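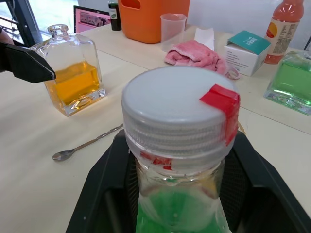
Fig. 7.1 Lidded plastic jar of green liquid, red tape on the lid.

Chapter 7
Reviewing the Adaptation

Start with the question every reader asks. Is it as good as the book? Wrong question for a film review, mostly, but you have to deal with it, so deal with it early. One paragraph, maybe two. Then move on to the movie.

This chapter covers adaptations: novels, stage plays, comics, old TV shows. Chapter 6 did sequels. Some overlap, particularly on spoilers. Go back to 6.4 if you skipped it.

What you'll need before class: one film adapted from something you have read, your notes from a first viewing, and a draft of 80 words. Yes, 80. Just the opening.

7.1 Two audiences

Some of your readers know the source. Some don't. Write for both. A reader who never opened the novel should still be able to follow every sentence, and a fan should not feel you skimmed the back cover in the parking lot.

Take Dinovex, our running case for this chapter. A 3,000 line verse play about a salt-mining colony, turned into a film that runs 107 minutes. Most of the verse is gone. Student reviews tended to do one of two things:

Listed what was cut. Scene by scene, no opinion anywhere.

Or ignored the play completely, then complained that the characters talk funny.

Both miss the job. The lines that stayed are the strangest ones in the play, and the director has the actors mumble them over dinner. Does that work? Say so. Say why. Quote a line if you can get it down right.

7.2 Cuts, merges, additions

Three words you will use a lot. A cut is something dropped. A merge is two characters or events folded into one. An addition is new material, and its usually where the screenwriter shows their hand.

In Gulleo the two sisters of the novel become one daughter. A merge. Cheaper to cast, sure, but look what happens to the courtroom scene. In the book the sisters contradict each other under oath. In the film the daughter contradicts herself, and the whole thing turns into a story about memory. Much better review topic than "they left out a sister."

Don't try to cover every change. Pick two. Three if the editor gives you room.

7.3 Faithful and dull

It happens. Wetard keeps nearly all the dialogue of the comic, keeps the panels too in places, and just sits there. Pacing on a page belongs to the reader. On screen someone has to set it, and teh film never does.

Be careful with the word "faithful." To what? Plot, tone, look? Name it.

Before you read on

Watch the first reel of Correia with the sound off. Write down what you know about the family by the time they reach the harbor. Then watch again with sound and mark what changed. Bring both lists, we use them in 7.4.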